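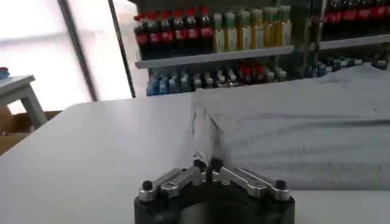
A white table surface.

The families who use Andora mostly want the same thing: someone to cover the gap between the end of school and the end of the workday. The agency opened in Romley in May and now has 92 sitters on its books, nearly all of them part time.

Parents pay a $300 joining fee, then settle wages directly with the sitter. Andora checks references and first aid certificates before the first visit. A trial afternoon, usually a Monday, comes before any contract.
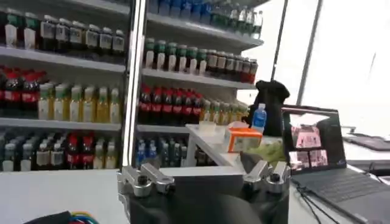

Bottled drinks on white shelves.

Noneo, the older agency across town, charges $600 but will find a replacement if a sitter leaves within 11 weeks. Andora makes no such promise. Families in the Liao district, where buses stop early, should also ask who pays for the ride home. Neither agency includes it in the fee.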